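# The second life of an office computer

The refurbishing shop at Stonoritz takes up the back half of an old seed warehouse in Ellwood, between a tire place and a bakery outlet. Last year 3,686 machines came through its loading door, most of them from offices, school boards and clinics that had reached the end of a lease. The bulk were ordinary desktops. A smaller share were workstations, the heavy towers that engineers and drafting departments buy, and those are the ones the shop likes best.

A workstation is built to be opened. The side comes off without a fight, the drives slide out in caddies, and the case has room for a hand. An eight-year-old tower of this sort will still run a small accounting office or a high school design lab, provided somebody goes through it properly.

Going through it starts with a blower and a soft brush. Dust is the main complaint in any machine that has lived under a desk, and carpet dust is worse than the rest. After that the tower goes to a bench and the parts come out. The shop used to set them down on folded towels, which worked until the day two nearly identical memory modules from different machines got swapped and both computers refused to start. It took an afternoon to sort out.

Now everything goes on a tray. A part lifted out of a case is put straight into a recess made to its shape, and it stays there until it is tested, replaced or put back. An empty slot at the end of a job means something is either in the machine or missing, and it takes a second to find out which.

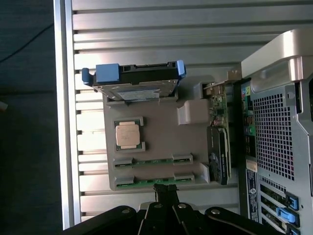
Hard drives get the most attention. Every drive is wiped before anything else is done to it, and the ones that fail the wipe are drilled and sent for scrap. The survivors are tested overnight. The shop will reuse a drive with a clean result, though customers can pay extra for a new solid-state one, and more of them do each year.

Processors are simpler. They rarely fail. The old thermal paste is cleaned off the lid with alcohol and a lint-free cloth, and fresh paste goes on when the cooler is refitted. Memory is tested in pairs. The contacts sometimes need a wipe, and a stick that throws even one error is pulled.

Graphics cards are the awkward ones. Fans wear out, heat sinks clog, and a card that looks perfect can fall over after an hour of real work - so each one is given two hours. Prices for used cards have gone silly lately, and the shop has had offers for its whole shelf. It has turned them down. A workstation without its card is hard to place.

Finished towers are wiped down and stacked by the door. The carrying handle earns its keep at this stage, as anyone who has moved a tower without one will know.

In October a load of 103 went to the school district in Stundosville, where they will replace computers that could no longer open the drafting software. Another four went to Nelum, a small print shop up the road that has been buying refurbished for years and keeps one spare in the closet.

The shop takes drop-offs at the rear door on weekday mornings. Bring the power cord if you still have it, and leave the drive in.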